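We use cookies to improve your experience on this site. Accept all | Manage settings

Wednesday, February 12, 2020
By Daryna Pasichnyk

Crockery sorting at the Hunow lodgings: what to keep, what to move

The annual crockery check at the Hunow lodgings was completed this week. The register now stands at 174 pieces for the whole house, of which 121 are plates and bowls. The remainder is mugs, jugs and serving dishes. Residents who have not yet returned their sheet should leave it in the tray by the office door.

The main difficulty is still space. Rooms on the upper floor have one ledge and a bed, and anything that has to be laid out for sorting goes on the bed. A quilt is a reasonable surface for this. It does not scratch glaze, and a plate set down too quickly comes to no harm. It is also uneven, so plates should be laid singly and stacked only once they are back on something hard. Mixed shapes are the usual cause of chipped rims: a square plate under a round one carries the load at a few points only, and the stack rocks.

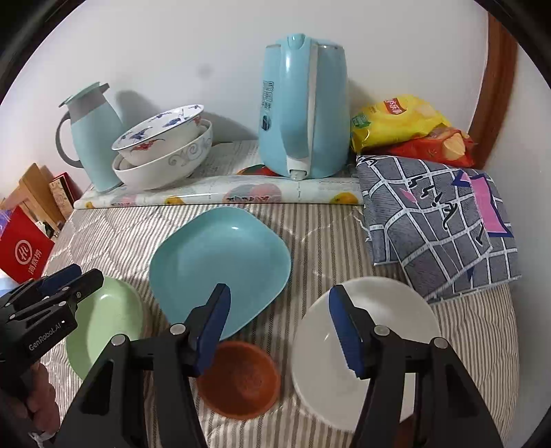 Sort by shape first, then by size. Colour can be ignored. Small bowls go inside larger ones, two to a stack at most where the patterns are painted, and the larger bowl stays at the bottom even if it is the one used more often. Small terracotta-coloured bowls should be kept apart from the glossy plates when they are put away.

The ledge should be reserved for items used daily. In practice this means the kettle, the vacuum jug and the bowls in current use. A plastic tablecloth is adequate as a covering and can be wiped in place. Fold it under at the back so that it does not creep forward – Chiyo Koyama on the second landing has fixed hers with two strips of tape and reports no movement since October. Kettles are to be unplugged before the ledge is wiped.

Snacks may be kept on the ledge if the bags are closed. Opened bags go in a tin or a lidded box. Cloths should be folded and kept clear of the kettle when it is on.

Surplus pieces can be handed in at the Trindau store room. So far 34 have been received, mostly side plates. Wrap each piece separately and write the room number on the outside of the parcel. Chipped pieces are accepted but must be marked as such – they are not reissued for food.

The revised register will be posted beside the laundry list. Corrections to Daryna Pasichnyk in writing, please, with the old figure and the new one.

Sign up to receive the Hunow newsletter by email. You can unsubscribe at any time.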